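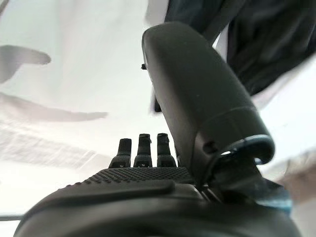 Dark gray robotic hand, close up, dark fabric behind

Progress report to Clado: furnished bedrooms at Clulstead
June 17, 2025
3 min read
2 shares

The short version is that 19 of the 34 bedrooms are furnished and made up, and I would not release the next payment on the strength of that number alone. "Furnished" in the March plan meant a bed, a nightstand, curtains and floor coverings. It said nothing about whether a room could be kept in order between stays, and that is the part you asked me to look at.

The furniture itself is fine. The headboards are gray, upholstered and tufted, and they look better than the catalog led me to expect. I still have doubts about tufting in a rental. Dust settles in the dips, and the cleaning sheet allows no time for brushing it out. The nightstands are brown wood with two drawers, and I have no complaint about them except that the drawers are where things get left behind. Checking them has been added to the Mirkard checklist at my request. It should have been there from the start.

I am less convinced by the bed runners. Magyar's proposal sold them as a way to protect the duvet from bags and clothing, and we were told they would cut down on duvet washing. I have seen no laundry records that support this. The runner is a smooth gray fabric with a slight sheen, and in practice it has become the place where clothes get put down. That may be what protection looks like — but then the runner needs washing too, and the plan has no line for it. The extras for this phase came to $881, most of it runners and mats, and I can't yet tell you what we got for the money.
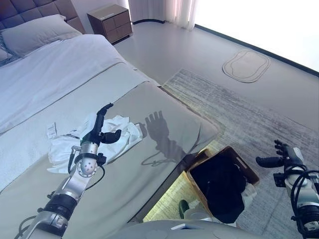
Clothes are the slowest part of resetting a room. Making the bed is quick once the duvet is on straight. Picking up a shirt, deciding whether it is clean, folding it and finding where it goes takes longer than the schedule assumes, and the schedule has no separate step for it at all. Mirkard lists "tidy bed area" as a single task. I asked for it to be split into clothing, bedding and surfaces. The reply was that this would make the list too long. I don't accept that, and I would like Clado to back the request.

Floors next. Each finished room has a large gray rug with a streaky pattern, plus a small mat by the window. The rugs hide wear well. They also hide lint and loose threads, so a quick look from the doorway tells you very little. The inspections so far have been done from the doorway. I have asked for the reports to say whether the rug was vacuumed, with initials.

The sheer curtains let in a lot of daylight, and the rooms photograph brightly as a result. People will like that at noon. Whether they will like it at five in the morning in summer is another matter, and there is no blackout layer in the budget. Magyar says one can be added to the same rail. I have asked for that in writing, with a price, and have not received it.

What I am asking for:

Hold the payment for the remaining bedrooms until the clothing step is in the checklist and has been timed in at least two rooms.

Buy no more runners until we have laundry counts for the ones in use.

Get a written quote for the blackout layer before any more curtain rails go up.

The rest of the furniture order can go ahead. Delivery dates from Magyar have slipped once already, so please treat the current ones as hopeful. I will send the laundry counts when Clulstead sends them to me.

0 comments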